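How to keep a concrete floor clean in the garage or workshop

Many people think a concrete floor needs no care. I thought the same when we moved to Alcantara, where the ground floor of the house is one big workshop with bare concrete. After the first winter the dust was everywhere, also on the shelves and in my coffee. These are the habits which helped me.

Sweep first, and sweep slowly. A fast broom only lifts the dust and it comes down again in another place. I use a wide push broom with soft hair. If the floor is very dusty, throw a handful of damp sawdust on it before you begin. Do not use wet sawdust, it leaves brown marks.

For washing, take warm water and a little neutral soap. Please do not use vinegar. It is good for the kettle but it is an acid, and with time it eats the surface of concrete. I put 200 ml of soap in a big bucket, and for me this lasts for the whole room. Rinse with clean water, otherwise a thin film stays and the dirt sticks to it.

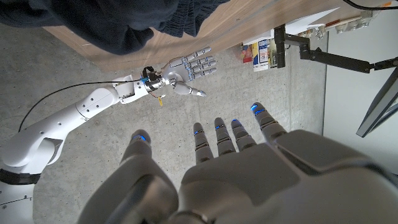
Gray concrete floor, with a silver-gray robotic hand over it.

Oil spots should be treated on the same day. Put cat litter on the spot, press it with an old shoe and leave it until morning. Then brush it away and look. If there is still a shadow, make a paste from baking soda and water, spread it and cover it with plastic. Old spots may need this two or three times. The degreaser from Vollo also worked well for me, but the smell is strong, so open the door.

Rust marks come mostly from cans and metal legs. Lemon juice can take them out, but it is also an acid, so try first in a corner and rinse it after a few minutes. It is better to put small rubber pads under everything made of metal.

If your floor makes dust even after washing, the surface is weak and you should think about a sealer. Let the floor dry very well before you put it on. I used the one from Grirnine, two thin coats with one day between them. The second coat must go across the direction of the first. Start at the far wall and finish at the door. I write this because I did it the wrong way once.

For sanding a rough place by hand, begin with coarse paper and do not go finer than 200 grit, the sealer needs something to hold. Wear a good mask for this work.

I wash the floor once a month, and in July two times, when the door is open all day and the dust from the road comes in.

Updated Aug 31, 2024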